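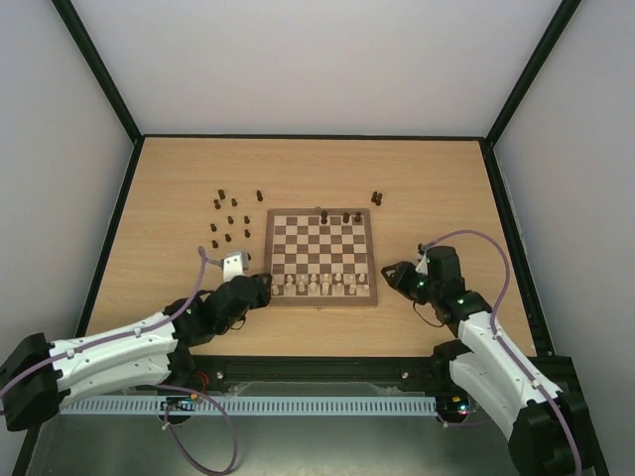 Hastedmont Community Media Group
Minutes of the regular meeting, July 18, 2024

Present: Elsie Tunstall (chair), Bradley Tindall, Maureen Stockdale, Laine Pētersons
Absent: Tracey Dawber (sent written comments on item 3)
Minutes taken by Maureen Stockdale

The chair opened the meeting at 7:05 p.m.

1. Minutes of the last meeting
Approved with one correction. Under item 4, "the Noto account" should read "the Noto accounts". We have two, one for the film library and one for the members' page.

2. Move to the Sturnik streaming service
Bradley reported that the move from Noto to Sturnik is mostly finished. Of the 289 recordings in the library, all but 15 now play correctly on the new service. The ones that don't are older talks saved in a format Sturnik will not accept. Bradley has the original files for most of them and will convert and upload those again. He still has to ask the Mwaipopo family for a fresh copy of the harbor interviews, as our copy stops partway through.

Laine asked if the old links would keep working. Bradley said they will redirect until the Noto plan ends, and after that they will show an error page. Links in the printed spring program can't be fixed. Elsie asked for a short notice on the home page telling people to search by title if a link fails.

Captions moved over with the videos, but the timing is off on the two-part recordings. Part two starts its captions from the beginning of part one. Bradley has reported this to Sturnik support and has a ticket open.

Agreed: keep the Noto plan until the remaining recordings are up, then cancel it.

3. Watch history and sharing
Sturnik lets members see what other members have been watching. This was switched on by default when our accounts were created in April. Two members wrote in to complain. Tracey's comments, read out by the chair, were that it should be off for everyone unless they ask for it, and that shared family logins make it worse.

Laine said she likes the feature and has found several recordings that way. She had no objection to it being off at the start, as long as the setting is easy to find. Bradley confirmed that an administrator can change the default, but past activity stays visible until each member clears it under Settings, Privacy, Viewing Activity.

Motion by Laine, seconded by Bradley: sharing to be off by default, with instructions for clearing past activity sent to all members. Carried.

4. Storage
The current plan allows 3000 hours of viewing a month and we are well under it. Elsie asked about TV apps. The one for older sets signs people out after 20 minutes if paused. No fix is known. Maureen will add this to the help page.

5. Other business
Maureen still needs the password for the members' page. Bradley to send it.

Actions
Bradley: convert and upload the older talks; contact the Mwaipopo family; change the sharing default; follow up the caption ticket; password to Maureen
Laine: write the privacy instructions and email them to members
Maureen: home page notice; help page

The meeting closed at 8:10 p.m.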